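Sep 21, 2024
Notebook, adhesives bench, Fledalville shop

Carrying on with the hide glue pot life question from May. Sebastian thinks the jars go off faster in the small fridge than in the big one. I think we are just opening them more. Started a proper comparison this morning.

Batch A: Brileo granules, soaked overnight in cold water, two parts water to one part glue by weight.
Batch B: Morsy granules, same soak, same ratio.

Both went into the water bath together. Held at 60 C. The Morsy batch melted out first and needed less stirring. The Brileo had a skin on it after the first half hour even with the lid on, so I folded that back in and it dissolved again. Smell normal on both.

Test joints are maple on maple, end pressed with the cauls from the chair job. Cut the blanks on the table saw and took one pass with the hand plane on each face. Hajar asked if we should leave the saw surface for half of them. Good idea but it doubles the set, so it can wait for the next round.

Clamped 6 joints per batch. Labels in pencil on the end grain, because the marker bled last time and we lost track of which was which. They stay in clamps overnight and then sit on the rack for a week before anyone touches them.

Old results, copied here so they are in one place. These are the best joints from the May set, load at break in newtons on the lever rig:
Brileo, fresh pot: 3,000
Brileo, reheated several times: 2,000
Vulari liquid, straight from bottle: 1,045

The Vulari bottle was past its date, so that last number is not fair to it. Florencio says he will order a new one. The joint also failed all along the glue line with no wood fiber pulled, where both of the others tore some maple out.
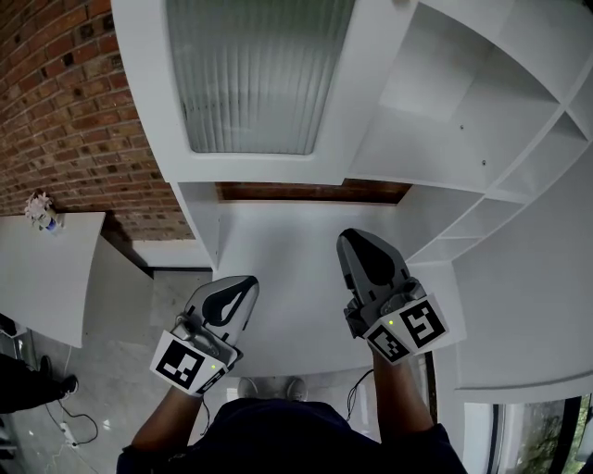

Open time

Did this one on scrap while the clamps were tied up. Room was 19 C with the door shut. Brushed a strip of each glue on maple and touched it every fifteen seconds until it would no longer string. The Morsy gelled a good bit sooner than the Brileo. Warming the scrap on the radiator first helped both, and I would do that as a habit from now on for anything with more than two mating faces.

Tried a pinch of salt in what was left of Batch B to slow it down. Too much, I think. It stayed tacky well past lunch and I scraped it off.

To do:
Ask Chepkoech for the thermometer back, the one on the bath reads two degrees high against the kettle.
Split the leftover glue into small jars and date them, half to each fridge.
Fouad needs the long cauls for the bench top, so take the test joints out first thing.
Scrub the brushes in hot water tonight. The one with the red handle is shedding and should go in the bin.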